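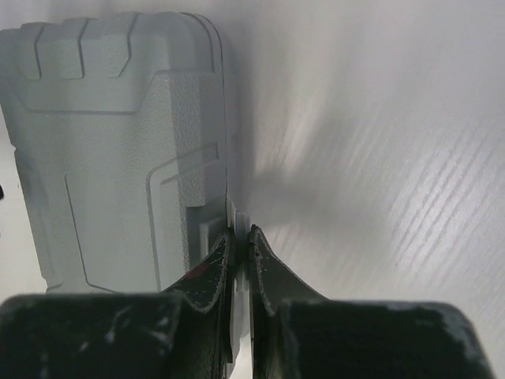 I'd been meaning to get to the open day at Mumlow for ages, and on 23rd September I finally caught the number 19 bus out to Stutwood and went. I had pictured big orange machines flinging car doors about, but the thing I stayed longest at was a pair of arms and a grey tool case, the sort you might keep under the stairs. Two scuffed black fingers had hold of a narrow little tab on the side of it, right beside the latch, and I found myself leaning in as if I could help! I have a case very like it at home and I break a nail on it every time, so I felt a good deal of sympathy.

The young woman looking after the stand was very patient with me (I ask a lot of questions, as regular readers will know). She told me the project is called Surorell and that they've been at it since April, mostly on small household jobs, and that the tool case is harder than it sounds.
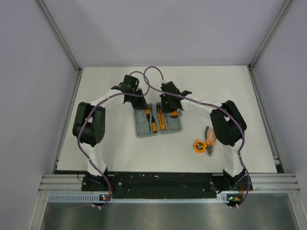

She also said that screwdrivers are a nuisance for them because they roll, and I said they were a nuisance for me too. We had quite a chat about it, until a school party came up behind and I gave up my place at the rail. I had a cheese scone in the canteen afterwards, very good, and was home in time for tea. They're hoping to do another one in April, and I shall be taking my sister.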